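Working notes for the Irkby neighbourhood clothing swap list. Last tidied in April.

# swap-list

A plain CSV of the clothes handed in at the Irkby swap, plus a short script that prints rack labels from it.

## Files

- `items.csv`: 800 rows, one per garment
- `labels.py`: prints 30 labels to a sheet
- `sizes.csv`: maps brand sizes to our own

## Columns

| Column | Notes |
|---|---|
| `id` | never reused |
| `type` | trousers, skirt, jumper, coat, other |
| `colour` | main colour only |
| `size` | our size, from `sizes.csv` |
| `state` | `good`, `mend` or `rag` |

## Known problems

- Kids' size 16 and women's size 16 were mixed up in the early rows. Check `type` before you sort.
- Rows from the Torkholm hall have no `state`.
- `grey` and `gray` both turn up. Use `grey`.

## Adding items

Lay the garment flat and measure the waist straight across. Enter the number in centimetres, without the unit. Leave `size` blank if the tag is missing and the script will fill it in.
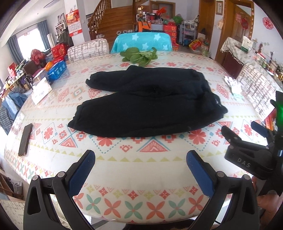
**Do I double the waist measurement before entering it?**

Enter the flat figure. The script doubles it when it looks up the size.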